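4 de mayo de 2025

Domingo, y lo he pasado comparando dos pinzas que no existen. La Kaso, de dos dedos, contra la Chiriac, de ventosa, las dos en simulación, porque las de verdad siguen en una caja en Clidham esperando una firma. Veinte intentos con cada una. La Kaso ha cogido la sartén 15 veces; la Chiriac, 12, y con una dignidad que no le conocía. Con las botellas de cristal la cosa cambia: seis aciertos la Kaso, y de la otra prefiero no dejar constancia ni aquí.

Idun sostiene que el problema es el controlador. Idun sostiene siempre que el problema es el controlador, sobre todo cuando lo he escrito yo. Le he bajado la ganancia para darle gusto y ahora el brazo se acerca a las cosas como quien entra tarde a misa.
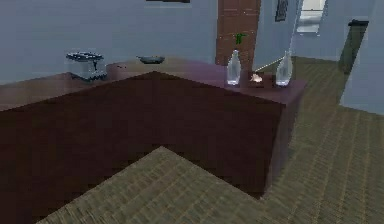 Mañana repito la serie con otro rozamiento, que lo tenía puesto a ojo desde marzo. Siv quiere la tabla antes de comer y Randi quiere que gane la Chiriac, que para eso la pidió ella. Yo quiero cenar. He dejado el ordenador calculando y el ventilador suena a secador de pelo. Queda tortilla.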